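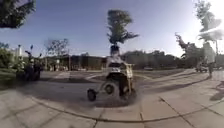
4. Setting up audience scoring

Read this section before you plug in anything. Flundale sells the Drosum kit as a way to find out which moments in a pilot episode people like. What it records is how hard people turn a dial. Those can be the same thing. Check before you promise a network executive that they are.

4.1 Before the session

1. Charge all 40 dials overnight. The battery light goes green well before the battery is full, so ignore it and use the clock.

2. Put the base unit on a table at the front of the room, under the screen. The old guide said the back of the room. We lost too many dials in the front row that way.

3. Start the Inder console and wait for the dial list. If a dial is missing, hold its side button until it buzzes, then press Refresh. If it is still missing after that, take it out of the session. Don't hand it to a viewer and hope.

4. Load the episode file. The console accepts a rough cut, but it needs the laugh track either on or off for the whole running time. A cut with laughs in the first act and none in the second will give you a lovely falling line that says nothing about the writing.

Note: Scores from a cut with a laugh track can't be compared with scores from a cut without one. The console will let you put both on one chart. It does not warn you.

4.2 Zeroing the dials

1. Ask viewers to set the dial to the middle mark.

2. Press Zero All. Wait for the tone.

3. Ask them to turn the dial all the way up, then all the way down, then back to the middle.

4. Look at the Range column. Any dial reading under 49 at the top has a worn knob or a viewer who wasn't listening. Swap the dial first.

5. Play the two-minute practice clip. Use the cooking clip, not the stand-up clip. People who have just watched a stand-up set score the first scene of a sitcom low, whatever is in it.

Caution: Do not press Zero All once the episode is running. It resets the middle point for everyone and the chart will show a cliff. Washington Magalhães did this in March during the Mandagi pilot, and a perfectly good kitchen scene was nearly rewritten because of it.

4.3 Running the episode

1. Dim the lights and press Record, then Play. Pressing them in the other order loses the opening seconds, and the timecode will be off for the whole episode.

2. Leave the live chart off the main screen. Keep it off any laptop that viewers can see as well.

3. Don't stop for late arrivals. Give them no dial.

4. If error 1032 appears, the base unit has stopped saving. Pause the episode, pull the power cable, count to ten, plug it back in and press Resume. The supplier describes this error as rare. Our session log doesn't agree.

5. At the end credits, press Stop and wait for the word Saved before anyone stands up.

4.4 Reading the results

The console gives you a line, an average and something called an Engagement Grade. Keep the line. The average flattens everything, and a show that half the room loves and half the room hates comes out looking like a show that everyone found fine. As for the grade, Zahira Santoso asked the supplier twice how it is worked out and got a brochure both times. Leave it off your report.

To export:

1. Choose Results, then Export, then Line Only.

2. Tick Show Spread. It is off by default.

3. Name the file with the show, the episode and the cut number.

Note: A dip is not always a complaint. Viewers stop turning the dial when they're confused, when they're bored and when they're caught up in the story. All three look alike on the chart. Compare every dip with the written cards, and if the cards say nothing, write "no explanation" in the report.

Note: A high point at a slap or a falling shelf means the room was awake. It tells you little about whether anyone would come back for episode 2.

4.5 Packing up

Collect the dials by number against the sign-out sheet. Switch each one off by hand, as the Sleep All button misses a few. Written cards go to Suryani Liem the same evening, unsorted.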